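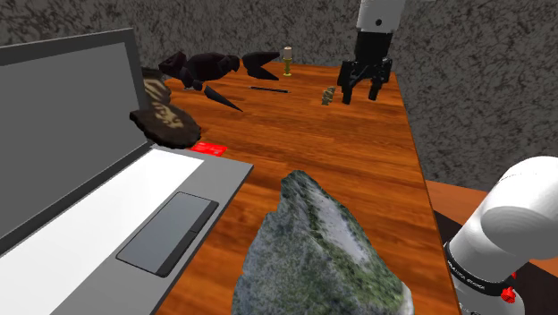
Buying an arm: the questions we get asked anyway

Kept by Yaroslav Dovhaniuk, Prendau equipment desk. Last tidied in March. If your question is missing, it is probably in an email I haven't answered.

Can we skip simulation and go straight to hardware?

You can. We did it once, on the Hurik cell, and found out after delivery that the arm could reach everything except the work. The bench had to be moved, then the thing next to the bench. Simulate first. A rendered table costs nothing to shift.

What should be in the simulation before we sign a purchase order?

The arm at its real size, the gripper you mean to buy, the table, and the nearest walls. Then put things on the table. Awkward things, with lumps. Every arm looks brilliant over a bare surface, and so does every sales demo.

Does the scene have to look nice?

No. People lose weeks to wood grain. If you're choosing an arm, you want reach, clearance and finger opening, and the finish on the table has no opinion about any of those. If you plan to train a vision system on the pictures, looks do matter, and that's a separate budget line. Please don't hide it in "miscellaneous."
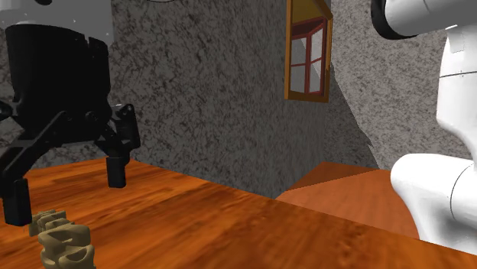 How do we choose a gripper?

Start from the worst object on your list and work backward. Two fingers will cover a surprising amount. Check how wide they open, how far the linkages stick out at the sides when they do, and whether the fingertips can get down next to something without knocking over its neighbor. That middle one is what catches people. The brochure gives you the opening and keeps quiet about the elbows.

How much should we set aside for the bits that aren't the arm?

More than 30 percent of the arm price. Mounting, cabling, spare fingertips, a stop button somewhere a human can reach it, and a table that doesn't wobble. On the Harasym project the table was the last thing anyone budgeted for, and it was bought accordingly.

What about spares?

Two sets of fingertip pads with the first order. We ordered none for Harasym, waited 14 days for a pair, and paid 49 dollars in shipping on an item you could lose in a coat pocket.

Who signs for what?

Anything under $2000 I can approve myself. Over that it goes to Rostyslav Nechyporuk, who will ask what happens if you don't buy it. Have an answer. "We'd be sad" has been tried.

Can we split an order to stay under the limit?

Rostyslav reads this page too.

Should we lease?

If the project has an end date that you believe, yes. Read the return terms before drilling anything. Leasing companies are strict about holes.

The vendor says their software does all the planning. Is that true?

It plans beautifully around everything it has been told about. Ask them to run your scene, with your objects in it, while you watch. If they'd prefer to send a video, ask again.

How long before the arm does anything useful?

Longer than the date on your form. Put in time for installation, a safety check and one complete rethink of where the base goes. Projects that skip the rethink tend to have it later, with the bolts already in.

Where do I send the form?

To the equipment desk, with the scene file attached. Forms without a scene file go in a tray. It's a nice tray, and fairly full.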